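3/19/19

Up at 5:40, before the alarm. Twelve degrees warmer than yesterday and the gutter over the back door is dripping again. I made oatmeal and ate it standing up, then went through the seed box, which I have been putting off since the start of the month.

The tomato seed from last August is fine. I did the paper towel test on ten of the Irnorix and nine came up. The peppers are another matter. I saved those from fruit that wasn't ripe enough, and I knew it then. Four out of ten. I will sow them thick and see what I get.

Order from Weldu came to $42 with shipping. Onion sets, two kinds of beans, a packet of dill. They were out of the yellow beets and sent red, no note. I'm not going to write to them over a packet of beets.

Drove over to the allotments at ten to walk the plot. The ground is still too wet to dig. I pushed the fork in by the fence and it came up with a slab on it like wet clay off a wheel. The low end had standing water in two places. Dilwyn Jarman has already turned over half of his, and it looks like a road that trucks have been using. He says he does it every year. His potatoes are better than mine every year too, so I kept quiet.

The lease letter was in the box at the gate. Plot fee goes up to $97 from $85. There is also a new rule that sheds can't be more than 35 square feet, which doesn't affect me — I have the old steel cabinet and nothing else. Page two is all about the water. They want the Gerkoson pipe run replaced before summer and the quote is $1,848, split among everybody. I can live with that if it means the tap at our end gets some pressure. Last July it took me most of an evening to water the beans.

Stopped for lamp bulbs and potting mix on the way home. Paid too much for the mix. The cheaper bags had been left outside and weighed double.

Leftover soup for lunch. After that I sowed two trays of leeks and one of celery and put them on the shelf over the radiator. Labeled everything this time. I used pencil, because the marker I used last spring faded by May and I ended up planting out cabbages as sprouts.

Spent the rest of the afternoon on the bed plan. Beans go where the squash was, onions along the path, leeks at the high end out of the wet. I still haven't decided about the low end.
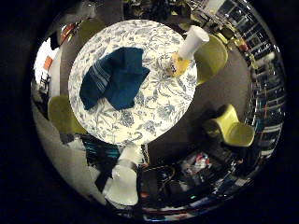

Haf Rowlands called around seven and said to leave the low end alone until the middle of April, and to put the celery there when it's ready. It likes wet feet, she said, and the leeks would do better with the sun anyway. She lost a whole row of onions in ground like that two years ago and has grown nothing but celery and mint in it since.

I changed the plan. Celery at the bottom, no mint — I would never get it out again. She has Ilosar shallots to spare and will leave a bag at the gate on Saturday.

Rain again at nine. Moved the bucket under the gutter. Bed.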